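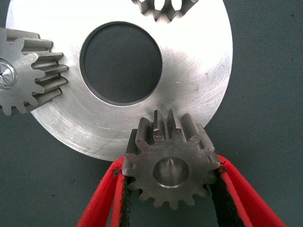

Figure 1. Third gear in the gripper at the edge of the carrier plate, wrist camera view.

Gear Slip During Planetary Carrier Assembly: Fault Report
Automation Lab Project, final report
June 2018

1. Background

Our project was to have a robot arm put planet gears onto a flat carrier plate. The plate is a turned metal disc with a large hole in the center, and the gears go at three positions near the rim. The parts came from a scrapped Grekelar reduction unit that the department keeps for teaching. The arm is the lab's Vastuteck unit with a two-finger gripper, and the program was written in Kanulent, the block editor used in the second-year course.

The first part of the term went to plan and is covered in our interim report. This report covers the fault we had in the last weeks, what caused it and what we changed. The grading sheet asks for a section on safety, which is section 5.

2. What happened

The program picks gears one after another from a tray and sets them at the rim of the plate. The first two positions had worked in every test. At the third position the gear rotated in the fingers while the arm was moving down. It touched the plate on its teeth instead of its flat side, and the arm kept pushing. The gear then came out of the grip and rolled off the mat onto the bench. The arm finished its move, opened the empty gripper and went back to the tray as if the cycle had been good.

We repeated the cycle 50 times with the same settings and wrote down the result each time. The gear stayed in the grip and was placed correctly in 35 of them. In the others it turned or dropped. All of the failures were at the third position.

3. Finding the cause

We first thought the grip force was too low and raised it one step. This made no clear difference. We then swapped the gears between positions to see whether one of them had a bad tooth. The fault stayed with the position and did not follow the gear.

Next we looked at the wrist camera pictures that the program saves before each release. The fingers close on the toothed sides of the gear, and they come together in a V with a black pad on the inside of each one. The pads have a rough, crumbly texture with small flecks at the edges. Figure 1 shows the gear held at the third position with its upper teeth over the rim of the plate.

We measured the release point with a height gauge and found it was set 2 mm too low. One of us had taught that point again after the mat under the plate was changed, and the other two points had been left alone. With the low point, the teeth reached the plate before the arm had stopped. A gear held by its teeth has little to stop it from turning when it is pushed from below, and the worn pads made this worse.

So there were two causes, the wrong height and the pads. The height was the main one. We corrected only the height first and ran 30 cycles, and the gear still turned in a few of them. After we put on new pads as well, we had no more slips in the time we had left.

4. Changes to the program

The release heights are now calculated from one reference point on the plate. If the mat or the plate is changed, only that point is taught again.

We added a finger width check before and after the downward move. If the fingers are closed further than they should be, the gear is gone and the program stops with a message. Before this, the robot had no way of knowing that it had dropped a part.

The downward move is split in two. The last part runs at low speed with the contact limit turned on. The limit had been turned off in an early test because it kept tripping, and we forgot to turn it back on. This should have been caught in our own review.

5. Safety

The dropped gear did not hurt anyone, but the gears are steel and one could land on a foot or a hand. We put a raised edge around the bench and kept everyone behind the marked line while the arm was moving. During the fault tests, one person stood at the stop button and did nothing else. We also reported the disabled limit to the lab in Virág, and it is now on the checklist for the next group.

6. Remaining work

The pads should get a fixed replacement interval. We do not have enough data to say what it should be. Fingers shaped to fit between the teeth would probably hold better than flat pads, but we ran out of time to print and test them. The cycle log and the final program are in the project folder.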